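Suturing and Tissue Handling at the Drandora Skills Room – Frequently Asked Questions

Who can book a bench?
Surgical residents, fellows, veterinary surgery trainees and operating room nurses who assist at closures. Medical students can come with a supervisor who has signed the access form. Bookings open at the start of each month and close when the benches are full.

How many people are in a session?
There are 9 benches, with one or two people at each. If you want a bench to yourself, say so on the form.

What does a session cost?
A half-day bench is $300, which covers tissue, suture, gloves, gowns and disposal. Departments that book through the Irnier training account are billed at the end of the term. Individuals pay when they book.

Do I need to bring anything?
Closed-toe shoes and your logbook. Loupes are fine if you have your own. Please leave personal instruments at home – we can't reprocess them here.

What should I read before I come?
The Turcotte handout on needle handling and knot security. It is 20 pages with a lot of diagrams. The section on bite depth matters most for the first exercise.

Which suture do you stock?
Braided and monofilament, absorbable and non-absorbable, in the sizes most people use for soft tissue. We keep to dyed suture for beginners. Blue or violet strands are easier to find against pale tissue, and you can check your tails without pulling on them.

How long should I leave the tails?
Long enough that the knot won't slip, short enough that the tail doesn't poke into the next layer. For braided suture in the basic exercises we ask for 3 to 4 millimeters. Monofilament needs a little more. Your instructor will tell you if a particular exercise calls for something different.

Why do my stitches tear through?
Usually the bite is too close to the edge or the knot has been pulled too tight. The edges should meet without the tissue turning white or bunching up. If a stitch has started to cut through, take it out and place a new one farther back.

How should I hold the tissue?
Lightly, and as few times as you can. Use the flat of the jaws where the instrument allows it, and take hold of the same spot again if you need a second grip. Repeated grabs in new places leave marks along the edge, and crushed tissue holds a stitch poorly.

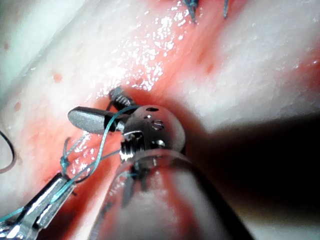 How do I keep the tissue from drying out?
Drip saline over it every few minutes and lay a damp gauze pad over any part you aren't working on. Dry tissue gets stiff and drags on the needle.

Can I practice continuous and interrupted closures in the same session?
You can. Most people do interrupted stitches first and move to a running closure after the break. Tell us at check-in so the right lengths of suture are at your bench.

Where do needles go?
In the red counter box at your bench, right after use. Don't leave them in the tray or stick them in the drape.

Is there a certificate?
We sign your logbook and can email a letter of attendance. The Irano assessment is separate and costs $25, paid at the desk.

What if I have to cancel?
Write to the booking desk before noon on the day before. After that the tissue has been prepared and we can't refund the fee, but you may send a colleague in your place.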